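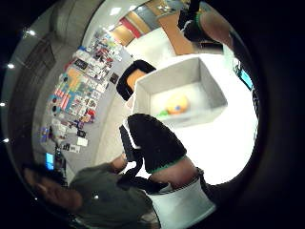
*Picking up small things and putting them in a box: still a job for hands.*

Readers ask me if a machine can tidy the toys yet. My answer for this October is: a little, and slowly. Carmela Bellini tried one at home with 10 soft toys. It put 3 of them in the bin and then waited for help. 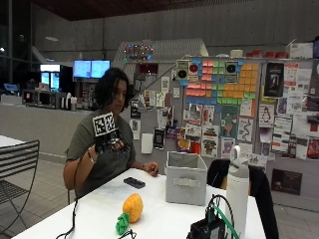 If you want to try it also, make the work easy for the machine:

- Use a bin with a wide, open top.
- Leave space between the things. A pile is very difficult.
- Take phones and bottles off the table first.
- Keep the bin always in the same place.

For folding, dishes and sorting screws I would still wait. A child with one good bin is faster, and my tips for labels are on the next page.

Agata Martinelli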